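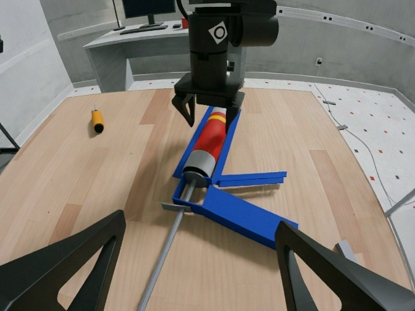 Keyvan Babaei asked whether joints that were recut before resealing should be counted as new joints or as repairs. They are repairs. The joint keeps its original ID, and the recut is logged in the field prep_method. The earlier wording in this file was unclear and has been replaced.

Plikine: exterior joint sealant inspection records
Maintainer: Akinyi Mollel
Last revised: 2026-05-19

Summary
Plikine holds inspection records for 911 exterior joints on 82 low-rise buildings in the Eren district. Most are perimeter joints at windows and doors. The rest are control joints in masonry. Each row is one visit to one joint.

Files
joints.csv has one row per joint: location, substrate on each side, design width, orientation.
visits.csv has one row per visit, 20 columns, keyed on joint_id and visit_no.
codes.csv lists defect codes and their long names.

Measurement
Width is read at three points and the median is stored, in millimeters. Adhesion is checked by hand pull on a 50 mm tab cut from the bead. A tab that comes away clean from either substrate is coded AL (adhesive loss). A tab that tears within the sealant is coded CL (cohesive loss).
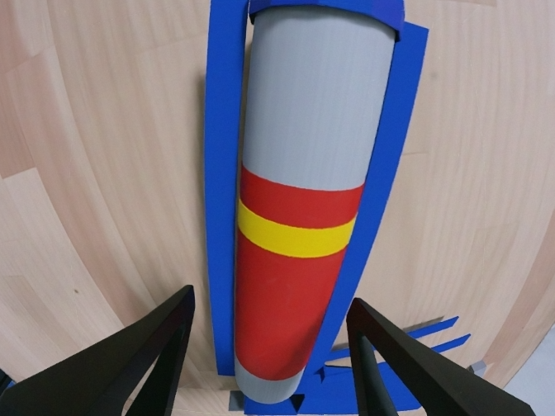
Mixed failures are coded by the larger area, with the other code placed in defect_2. If no tab could be cut, the adhesion fields are blank. Do not read a blank as a pass.

Known problems
Orientation is missing for the Kokuvico buildings.
Air temperature was not recorded on the July visits.
Sealant type comes from owner paperwork and was not tested. Values of "acrylic" and "acrylic latex" overlap and have not been merged.
Joints behind fixed shutters were skipped, so shaded walls are underrepresented.

Loading
Read joint_id as text. Leading zeros are significant, and the Rero import script drops them unless the column type is set.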